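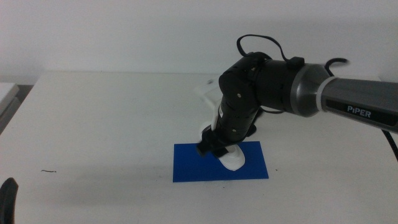
Issue 49, page 6

Liltov work mat, blue, from Gramlow

I bought this mat in June for my work table, after I had already spoiled one tabletop by putting things down on it without thinking. The new top is white and I wished to keep it white a little longer. Gramlow sells the Liltov in a few colours and I took the blue. It is a plain rectangle, flat, and after three months of use I have enough to say about it.

First the colour, as I had doubts. On the shop page the blue looked rather dark, and I was afraid it would be tiring to look at next to so much white. In my room it is a good strong blue and I have become fond of it. Pale things are easy to find on it. Before, I lost white caps and small white plastic parts on the white table almost every evening, and sometimes I found them later with my elbow. Black things are also clear to see. With dark blue things you will have less luck, naturally, but I own few of those.

The mat arrived rolled in a tube and I did not like this. Two of the corners stood up and they stayed up for six days, even with heavy books on them. The paper in the tube says to leave the mat flat overnight, which in my case was much too hopeful. Since then it lies well and the corners have not come up again. If Gramlow would send it flat in a box, I would gladly pay a bit more for the post.

There was also a smell. It was not strong, but I noticed it each time I came into the room, and I opened the window for the first evenings. After about 3 weeks I could not find it any more, even with my nose close to the surface.

On the table it keeps its place. I do a lot of small repairs and I push and turn things while I work, and the mat stays where I put it as long as the tabletop under it is clean. With dust under it, it begins to travel. I lift it once a week and wipe both sides with a damp cloth, then the table, and I let everything dry before I put it back. One time I was in a hurry and put it back too early, and it stuck to the table a little when I wanted to move it. No mark remained.

For the protection I am satisfied. A screwdriver fell on it from the height of my hand and the table has nothing. The mat itself has a very small dent in that place, and I must look for it to see it. I do not cut on it and would not advise this. The paper does not promise that you can, and I have a separate board from Keltasari for the knife. I also have not put anything hot on it.

Glue is the weak point. A drop of ordinary white glue came off the next day with a fingernail, but a drop of the fast kind has stayed, and by rubbing at it I made the spot shiny. It is my own fault — still, for a product sold as a work mat I expected a bit more patience from the surface. Pencil wipes off. Ink from a marker wipes off only if you are quick.

About the size: I took the one that is 50 cm on the long side. It is enough for one job at a time. If you like to keep the tools on the mat beside the work, I think you will want the larger one. I keep my tools on the bare table and only the small pieces on the mat, and so I do not miss the extra space.

I compared it before buying with a MacDonald mat which a neighbour lent me. The MacDonald is softer and nicer under the wrists, and it was flat from the first day. But it slid on my table whenever I leaned on it, and for me this decided the matter. On a rough wooden table the result may be different, I could not try.

Good: the colour, easy to wipe, stays in its place on a clean table.

Less good: the corners in the first days, the smell, fast glue.

I would buy it again in the same blue. I would only order it a week earlier than I need it — and leave it under the books.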